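Scoring software for a charity quiz night — tied teams and late joiners

Reading time: 3 min

Brindwood_Events
We run a fundraising quiz in Villalba every January and use Grelteck on a laptop for scoring. This year we expect 20 teams and a capacity of 200. Two problems. The tie-break sorts by team name, and a team added after round 3 gets zeros for the earlier rounds. 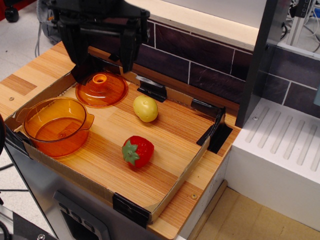

The zeros also pull down the round averages we read out at the interval. Is there a setting for either of these, or do I need to export and fix it by hand?

Plomero
Both are settings. They sit under Event, then Rules, and are locked once scoring opens, so change them before the first round.

1. Set "Missing round" to Blank. Blank rounds are left out of the averages but still add nothing to the total.

2. Set "Tie order" to Nearest Answer and enter one numeric question. Ours last year was the length of a local footpath in yards — the answer was 477. Closest guess takes the higher place.

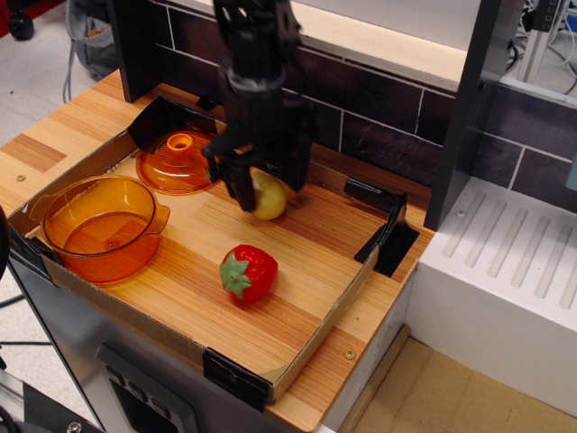
3. Save the rules and reload the scoreboard page. The old order stays on screen until you do.

If scoring is already open, duplicate the event. Teams copy over, scores don't.

quizdesk
we just use paper and a sudden death question. never had a complaint

Contact | © Villalba Community Help | Back to top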